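Squeaking floorboards over joists, no access from below

Forum index > Floors and stairs > Page 1

kettlebrook
Plank floor in the front room, nailed straight to the joists, no subfloor. House is from the twenties. Four boards squeak near the doorway and one moves when stepped on. The ceiling below is plaster and I am not opening it. I have read that trim-head screws through the face are the standard fix. Is there a better option? The finish is an oil I put on last January and I would like to keep it.

mortise_dan
Face screws into the joist, pilot drilled, heads set just below the surface and filled. Find the joists from the existing nail lines. Anything else is a delay.

ostrava77
Disagree with going straight to screws. First work out what is rubbing. There are two kinds of squeak:
board against board, along the edge
board against nail, when the board lifts and drops on the shank
Powdered graphite or talc worked into the joint will quiet the first kind. It does nothing for the second. If you screw down a board with an edge squeak you often still have the edge squeak, plus a row of plugs.

mortise_dan
Talc lasts one season. By the next heating period it is back.

ostrava77
Mine has lasted longer than that, but the room is kept at a steady humidity. I will grant that in a house with big swings it may need repeating.

kettlebrook
The loose one is clearly the second kind. I can see the nail head stay put while the board moves. The other three I am less sure about.

plumbline_r
Then treat them separately. Screw the loose one, powder the other three and wait.

On the screws: I used the Dendel kit, the one with the scored shank that snaps off under the surface. It leaves a hole small enough to fill with wax. The stop on the driver bit has to sit flat on the board or the screw breaks too high. Practice on scrap. In old hard pine I would drill a pilot no matter what the instructions say.

tallow
I would avoid the snap-off type in a board that has cupped. The stop rocks, the depth varies and you end up grinding down a stub. Plain trim-heads are slower and more predictable.

plumbline_r
Fair. Mine were flat.

kettlebrook
Slight cup on the loose one, so trim-heads for that. What about filler under an oil finish? I have a tub of Celov wood filler left over from the baseboards.

mortise_dan
Most tub fillers do not take oil. You get a pale dot. Use hard wax, or cut plugs from an offcut and line up the grain.

tallow
Plugs. Glue them, leave them slightly proud, pare with a sharp chisel, then spot-oil. Sand to the same grit you used on the floor or the patch will read darker or lighter than the rest.

ostrava77
One more thing before drilling. Check for pipes and cable. Near a doorway in a house that age, a heating pipe notched into the top of a joist is common, and a 2 inch screw will reach it.

kettlebrook
Good point. There is a radiator on that wall and the pipes do run under the boards. I will lift the short board by the threshold and look along the joist with a flashlight first.

Update: one pipe, notched in, well off to the side of the loose board. Two trim-heads per joist, and the board no longer moves. Talc in the other three. Two are quiet, one is the same as before.

mortise_dan
Screw that one too.

ostrava77
Or give it a week of walking on it and then another round of talc. The powder has to travel down the joint.

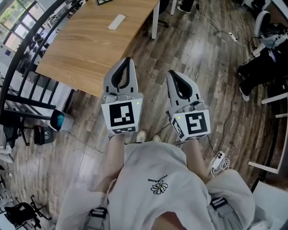 Do the old nails need to come out before a loose board is screwed down?

Leave them in if they sit below the surface, and set any proud heads with a nail punch. Pulling them tends to split the edge of an old board, and the new screws carry the load anyway.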